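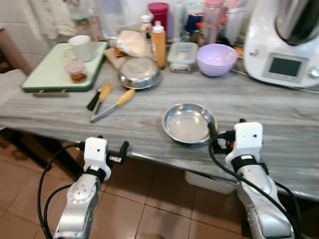
Urker two-arm kitchen kit: anyone paid for one yet?

Posted 25th May by Qusai Najjar

I've been offered the Urker kit on a trial from Caliton and I have to say yes or no by the end of the week. It's the two-arm version with the standard grippers, no hands, and the head camera. The trial is four weeks, then you either buy it or they come and collect it. I'd be using it at home, mainly for clearing and laying out a worktop before cooking. I'm not bothered about it cooking anything.

What I want to know is how it copes with ordinary kitchen stuff. The demos all seem to use plastic cups and foam blocks. My counter has steel bowls, tongs, a squeeze bottle, jars and a food processor that doesn't move. Has anyone run it on a counter like that for longer than an afternoon?

kendra_li

Had one since February. Shallow steel bowls are the hardest thing I give it. If the rim is wide and flat the fingers need to come in low at the front edge, and the default approach is too high. You can change the approach height in the settings but it's saved per object, so you end up doing it again for every bowl you own.

Squeeze bottles are fine when they're full. Jars with lids are fine. Tongs it will pick up by the handle if they're lying on their own, but put a basting brush next to them and it often takes both or neither.

gerlach_l

Depth on shiny metal is the problem there, more than the approach height. The camera gets reflections from inside the bowl and guesses the rim wrong. I put a matt mat under mine and it made no difference. Changing the lamp did.

kendra_li

I don't agree that it's mostly the camera. I've got the same lamp I always had and it went from missing most of the time to missing now and then after I lowered the approach. Maybe we've got different firmware.

gerlach_l

Could be. I'm still on the one it came with.

R. Diekmann

Before you sign, read the part about the cables. Each gripper has its own cable on the outside of the arm and it hangs in a loop. On a deep counter with tall bottles at the back, the loop can catch a bottle when the arm comes home. I knocked over a bottle of oil that way. Caliton sent me clips when I asked, no charge, but they don't put them in the box and they should.

Qusai Najjar

Thanks, that's the sort of thing I was after. Do the clips limit the reach?

R. Diekmann

A bit, on the left arm. I can't get to the back corner now. I moved the things I wanted it to handle forward and left the rest against the wall.

Lutz Kohlhase

I sent mine back after the trial. It did what they said, but I was spending up to 29 minutes setting up for a job I could do by hand in two. If you like tinkering you may feel differently. For the price I'd look at the Wilto first. One arm only, but the app is much better and you can teach it a new object by showing it twice.

kendra_li

The Wilto can't hold a bowl and put something in it, though. That was the whole reason I went for two arms.

Lutz Kohlhase

True. I never got the Urker to do that reliably either.

kendra_li

Mine does it with a deep bowl. With a shallow one I have it hold the rim on the right and bring the tongs in from the left, slowly. Speed setting 2. Anything faster and the bowl slides.

gerlach_l

What about trays? Mine won't lift a tray with anything standing on it. It asks me to clear it first.

R. Diekmann

It's meant to do that. There's a setting to turn it off and I wouldn't.

Qusai Najjar

I've asked Caliton about the firmware and whether they'll put the clips in with the trial. If they say yes I'll probably go ahead. Has anyone used the Issa fingertips with it? They're listed as compatible and the rubber looks softer.

kendra_li

Tried them. Better on glass, worse on thin handles. They wear quickly, so order a spare pair.

This forum uses cookies to keep you signed in and to remember your settings. By continuing to browse you agree to our use of cookies.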